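Section 4. Comparing the Hand with the Two-Jaw Gripper: Soft Objects

18 shares | 13 comments

4.1 Check the wrist camera before you start. The fingers and the thumb must both be visible in the round picture.

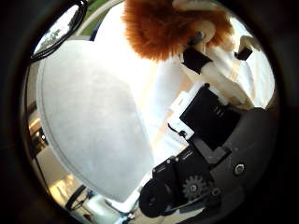 4.2 Choose the test object. We recommend a plush toy with long fur, as the fur shows quickly if a finger closes in the wrong place. Use the same toy for both grippers.

4.3 Open the Skultilo controller and set the grip force to 18 per cent. Do not go over 40 per cent with the hand.

CAUTION: Keep long fur and loose threads away from the small gear in the thumb. If something is caught, switch off the power first and then turn the gear back by hand.

4.4 Close the hand slowly, lift the toy and hold it for up to 100 seconds. Write down if it slips.

4.5 Repeat with the Reinholz two-jaw gripper. Leave the arm speed the same — otherwise the results cannot be compared.

NOTE: In strong daylight the white finger parts can look too bright in the camera. Lower the exposure by one step, or close the blinds. The black parts normally stay sharp.

4.6 Look at the thumb cable after each series. It must not be pulled tight when the thumb is fully open.

Send your result sheets to Malou Thygesen. For questions on the controller settings, please write to Brisa Figueroa.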